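Print this release | E-mail this release

FOR IMMEDIATE RELEASE

Celbridge Opens Spring Home Cooking Series at Girkden Street Hall

CELBRIDGE – The Celbridge Parks and Community Programs Department will open registration Thursday at 9 a.m. for a series of low-cost home cooking classes at Girkden Street Hall. Classes begin in March and are open to all residents age 16 and older.

The series was first offered last fall and filled before the end of the sign-up period. The department has added an evening session this spring to make room for residents who work during the day.

Each class in the series covers one part of everyday cooking. The first deals with knives, boards and safe cutting. Later classes cover soups and stocks, dried beans and grains, roasting vegetables, and planning a week of meals on a set budget. The course runs for five weeks, and residents are asked to sign up for the full course. Single-class registration will be offered only if space remains after the first week.

The fee is $40 per person and includes all ingredients and a printed recipe booklet. Fee waivers are available for households already enrolled in the city's recreation assistance program. Residents who need a waiver should ask for the form at the front desk before registering, as waivers cannot be applied to a fee that has already been paid.

Tejada Grocers will supply produce and dry goods for the series. The company has also given $500 toward new equipment for the hall kitchen, including mixing bowls, stockpots and cutting boards.

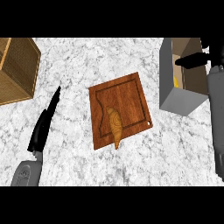 A wooden cutting board with a groove around the inside edge.

Participants do not need to bring their own tools. Those who want to use a knife from home may do so if it is carried in a cover or a closed case. Closed-toe shoes are required in the kitchen, and long hair must be tied back. Residents with food allergies should list them on the registration form so that recipes can be adjusted ahead of time.

Girkden Street Hall is served by the Genholm bus line, which stops at the front entrance. Parking is available behind the building. The lot on the north side will be closed for resurfacing through the end of March, and drivers should use the rear driveway during that time. The hall kitchen and restrooms are wheelchair accessible, and an adjustable-height work table can be reserved on request.

Registration will be accepted online through the department's program page or in person at the hall until 5 p.m. on weekdays. Phone registration is not available for this program. Residents who are placed on the waiting list will be contacted in the order they signed up, and no payment is taken until a place is confirmed.

Refunds will be given for cancellations made before the first class. After that date, a registration may be transferred to another resident but not refunded.

# # #

Contact Us | Copyright City of Celbridge. All rights reserved. | Back to Top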